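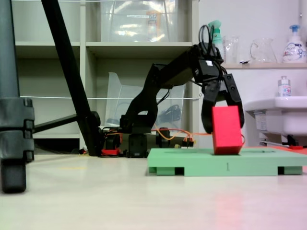 Onde se mudam os atalhos do ecrã de bloqueio?
Em Definições > Ecrã > Bloqueio > Atalhos. Só aparece a partir da versão 25 do Gollero.

3.2 Atalhos e gestos

1. Abrir Definições, descer até Ecrã.
2. Tocar em Bloqueio. Pede o PIN – o mesmo do arranque.
3. Escolher o lado (esquerdo ou direito) e depois a aplicação.
4. Guardar. Sem guardar perde-se tudo ao sair.

Nota: aplicações instaladas no cartão não aparecem na lista. Passar primeiro para a memória interna, ver 3.5.

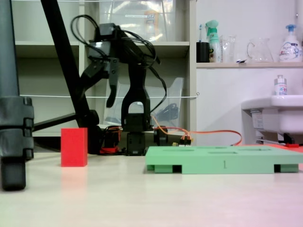 Fig. 4 – Braço preto, cabos cor de laranja

Gestos: menu ao lado, Gestos > Toque duplo. Intervalo de fábrica 500 ms. Se o ecrã acende sozinho no bolso, baixar para 213. Menos que isso já falha muito.

Cuidado: "Repor tudo" apaga também os alarmes. Fazer cópia antes, o botão não pede confimação.

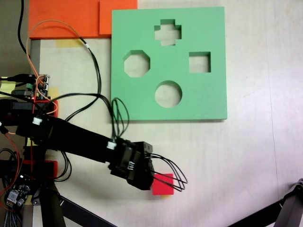 Texto: equipa de documentação Trarden | Atualizado em 20 de setembro de 2023

3.3 Se o atalho não responde

1. Reiniciar o telefone.
2. Ver se a poupança de bateria está ligada – desliga os atalhos todos.
3. Limpar a cache do Saltik (Aplicações > Saltik > Armazenamento). Os dados ficam.
4. Continua igual? Instalar a correcção de agosto, e repetir o passo 1.

Erro 49: falta a permisão "Sobrepor a outras aplicações". Ligar à mão.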